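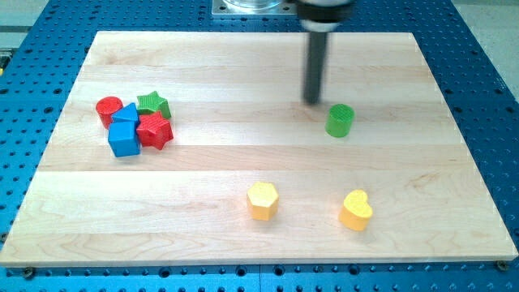 My opinion is simple, and I know that not every parent will like it: a child does not need a bigger box of toys. A child needs a few plain blocks and enough time with them.

I came to this country when I was 22, and for many years I worked in a daycare in Bradoston. We had shelves up to the ceiling. There were toys that sang, toys that asked questions, toys that thanked the child for pressing a button. My first supervisor, Rosalinda Tolentino, let me put most of them in the storage room for one month, in March. We kept out the blocks - cylinders, stars and other simple shapes, in strong colors.

For 2 days the children complained. Then they started to build, and also to argue, and I think the arguing was the better part. Is a red cylinder a tower or a cup of soup? One boy carried a green star in his pocket until lunch and told everyone it was his ticket to the bus. A toy that sings already knows what it is, and it leaves the child very little to decide.

My friend Lorna Mercado does not agree with me. She says I am romantic about poor toys because I grew up with few of them. Maybe she is right. I had 6 blocks, cut by my uncle, and one of them was not even straight. But she paid 70 dollars for a talking farm, and her granddaughter now uses the roof of it to slide blocks down to the carpet.

I do not say that plain blocks make a child intelligent. I have read such promises on packages and I do not trust them. I say only that a star is difficult to stand on top of a cylinder, and a child of three will try this again and again without any adult clapping. I would like us to leave her alone while she does it. The talking farm can wait in the closet.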